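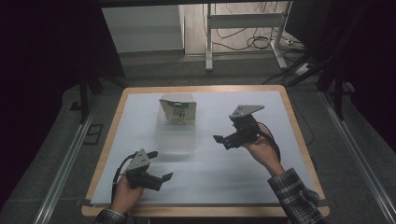

Vinari brings back the 1980s windcheater, with fewer promises than usual

TUDTHORPE, August. Clothing label Vinari will this month put its old windcheater back on sale, in four of the colours it was first sold in. The company would like it known that it does not regard this as a cultural event.

The Drostberg jacket was made from 1983 until the factory changed hands, and for most of that time it was worn by people waiting for buses. It has lately turned up in second-hand shops at prices that have surprised the firm that made it. Vinari looked at those prices for two years before deciding to do anything.

"Every brand with a back room full of old patterns is telling you it started something," said Elmarie Magagula, head of design at Vinari. "I have read our old order books. We sold a lot of these to a brewery and a school of motoring. If there was a movement, it paid by invoice."

The new version keeps the raglan sleeve, the two-way zip and the high collar. The elastic at the hem has been replaced, as the original went slack after a couple of winters and customers wrote in to say so. The inside pocket is now large enough for a phone. The chest stripe is 16 millimetres deep, as before. Colours are rust, bottle green, navy and a yellow that the first catalogue called "straw" and which Ms Magagula calls "mustard, whatever anyone says".

Vinari is making 3,518 jackets in this first run. The number comes from the amount of cloth the mill could supply in time, and has no special meaning. The company will not be describing the jacket as a limited edition, and if it sells there will be more in the spring.

There is no celebrity partner. Vikas Mathur, who runs sales, said the firm had been offered several and had asked each agency what the last such deal had done for sales six months on. "We got some very nice slides back," he said. "I am still waiting for the figures."

Mr Mathur was also wary of claims about recycled content. The lining contains some recycled polyester, he said, but the outer cloth is new cotton and nylon, and the company would not put a green leaf on the label on the strength of a lining. A repair service for zips and cuffs will run from the Tudthorpe workshop under Britta Bauerfeind. Customers pay postage one way.

The jacket will be sold in 11 Vinari shops and through the Mishra chain, which is taking navy and bottle green only. Sizes run from XS to 3XL. Older customers should note that the fit is looser than the 1983 one, and those who are between sizes may want the smaller.

A display of 15 original jackets, lent by people who still wear them, will be at the Tudthorpe shop until the end of the month. Doors open at 10am.

Press contact: Neelam Pathak, Vinari press office, Tudthorpe. Sample jackets are available on loan and must be returned.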